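Notes for session 9, 8th December. Please bring your stock sheet from last time, we will need it again for the exercise at the end.

# Storing and finding: how a small stockroom is arranged

In the last session we looked at how goods come in and how they are checked against the delivery note. Today we follow the goods one step further, to the place where they are kept. In small firms this step gets very little attention. Goods are put where there is space, and the person who put them there remembers the place. This works well until this person is on holiday.

## 1. Fixed places and free places

There are two basic methods.

With **fixed places**, every article has its own shelf or bin, and the place stays reserved even if the article is out of stock. New staff learn the room quickly. The weak point is the space: a shelf for an article which is sold mostly in summer stands half empty in the winter.

With **free places**, an article goes to any place that is open, and the place is written down at the same moment. The space is used much better, but everything depends on the record. If somebody forgets to write it down, the article is lost, although it is in the room.

Many firms mix the two methods. Our course firm, Timberg, sells spare parts for household appliances and keeps 1,000 articles. The fast sellers have fixed places near the packing table. All other articles have free places in the back rows.

## 2. Place codes

A place code must be short and must be readable for a person who has never been in the room. Timberg writes row, shelf and bin, always in this order:

 C-04-2 row C, shelf 4, bin 2

Some rules for the codes:

- Use two digits for the shelf from the beginning. If you start with one digit, the lists are sorted wrongly as soon as you have ten shelves.
- Do not use the letters I and O. They are confused with 1 and 0.
- The code describes the place and never the article. When the article moves, the code stays on the shelf.

The second branch, at Esden, made the codes from the names of the suppliers. When the supplier Drostus was replaced by Wolde, half of the labels were wrong in one afternoon, and it took a long time to correct the list.

## 3. Fast and slow articles

Not every article deserves the same place. We sort them by the number of times they are picked, which is different from the number of pieces sold. An article that is sold once a month in a quantity of 20 needs only one walk. An article that is sold every day as a single piece needs many walks.

| Class | Picked | Place |
|---|---|---|
| A | daily | between hip and shoulder, near the table |
| B | weekly | upper and lower shelves, same rows |
| C | less often | back rows |

Heavy articles are an exception. They stay low – also when they belong to class A.

The classes should be looked at again twice a year. An article can change its class without anybody noticing it, for example when an old model of appliance is no longer repaired.

## 4. Open bins

Small and medium parts are often kept in open plastic bins. They are cheap and easy to move, and one can reach into them from above. For parts of irregular shape they are more practical than a shelf, where such parts roll or fall over.
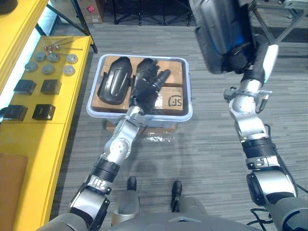

*Fig. 1: Open storage bin with mixed contents, two flat cardboard boxes and a black plastic part.*

When two articles share one bin, both article numbers must be on the label, and the two articles should look clearly different. Never put left and right versions of the same part together. For counting, a mixed bin is emptied completely and each article is counted separately.

## 5. Exercise

Work in pairs with your stock sheet.

1. Mark each article as A, B or C. Use the column "picks" and ignore the column "pieces sold".
2. Give a place code to every article of class A.
3. Find 2 articles which could share a bin, and 2 which should not. Write one sentence for each decision.

For the next session please read the chapter on stock counting, without the part about yearly accounts – we will come to it later.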